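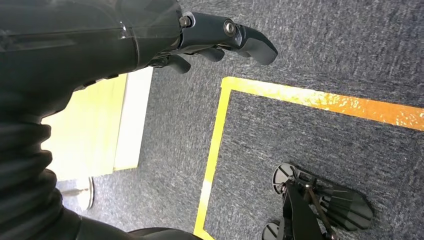 Photo: Diane Bergeron

## The 17 bus is getting its late run back

Good news for anyone who has ever sprinted down Vass Street with a bag of groceries and missed the last ride home by a minute (I've done it more than once, and I had eggs). Starting in November, the number 17 bus will run until 11:30 at night again, all the way from downtown Gevlow out to Okance.

The late run got cut two winters ago, when Stoko Transit was short on drivers. Right now the last bus leaves the downtown stop at 8:40 in the evening, so if you work a closing shift or want to see a whole movie, you're walking, begging for a ride or paying for a cab. A cab out to Okance cost me 30 dollars last month, and that was before the tip!

Silvana Vieira, who handles schedules at Stoko, told me the company finished training 12 new drivers over the summer. "We could have brought it back in September with a thin crew," she said, "and then we'd be canceling it every time somebody caught a cold." I asked if this one is here to stay. She said it's funded through next fall and they'll look at ridership in the spring, so if you want it, ride it.

I took the 8:40 home after we talked and asked around a little. Etelka Csizmadia cleans offices near the courthouse and has been leaving work early three nights a week to catch it, and making up the hours on weekends. She'd already heard the news from her sister and was pretty cheerful about it. A guy across the aisle wanted to know if the heat would work too – fair question, and I passed it along. Vieira says the heaters are being checked this month.
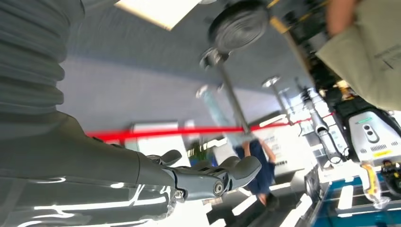

## What changes and what doesn't

There will be three extra trips each way, with the last one leaving downtown at 11:30. The fare stays the same, and so do passes. After 9 p.m. the bus will skip the loop through the hospital parking lot and stop out on the road instead, which saves 8 minutes but does mean a longer walk to the main doors. Jolán Mészáros, a night nurse there, isn't thrilled. She wants a light put up at the road stop before the dark months really set in, and Stoko says it has asked the city for one. I haven't heard back from the city yet.

Paper schedules should be at the downtown ticket window by the end of this month. If you spot one at your stop with the old times still on it, drop me a line and I'll pass it on to Stoko.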